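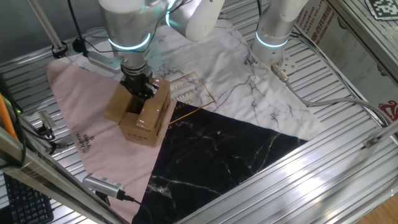
Chapter 7
Comparing Grippers

Choosing a gripper is usually the last decision made about a robot cell and the first one regretted. The arm is picked for reach and payload, the controller comes with the arm, and the gripper is whatever was in the catalog that week. This chapter treats the gripper as a part to be tested in its own right, on the objects it will have to handle. An open cardboard box is a good first object. It is light, so payload hardly matters, but its walls bend, and with the flaps folded outward the fingers can reach down into the open top, as the black ones do here. A strip of clear tape along an upper edge changes the surface again, because tape and bare board do not give a fingertip the same friction. A gripper that does well on a machined steel block may do badly on all of this.

Most published comparisons report one number, the success rate. The number is useful only if the reader knows what counted as a success. In this book a grasp succeeds when the object is lifted clear of the table, held through a fixed motion, and set down inside a marked area. A box that arrives with a crushed wall is recorded separately as damage. Students often leave damage out of their first test plan and have to run the whole series again.

The worked data in this chapter come from the Gendora trials, in which two finger grippers, the Costigan and the Brimo, were run on the same arm with the same controller settings. Each gripper made 56 attempts on each object in the set. The Costigan has the wider stroke, 114 mm against 26 mm for the Brimo, and you should expect that to affect the results for boxes more than the results for small parts. Section 7.3 gives the tables. Section 7.4 looks at wear, using fingertip pads measured after 4000 cycles.

Two points about the setup apply to every section. First, the surface under the object is part of the test. A cloth can slide or bunch when a finger touches it, and a bare slatted table can catch a fingertip that comes down too low. Record the surface and keep it the same for both grippers. Second, cables must be routed before the first run and left alone after it. A cable that pulls on the wrist can shift a light object enough to spoil a placement.

Before reading on, review the friction cone in Chapter 3 and the section on force limits in Chapter 5. The Drarnora controller used in the exercises reports finger force in newtons, and its sign convention is given in Appendix B.

7.1 Writing a test plan

A test plan states the objects, the starting poses, the number of attempts, and the rule for stopping early. Write it before mounting either gripper.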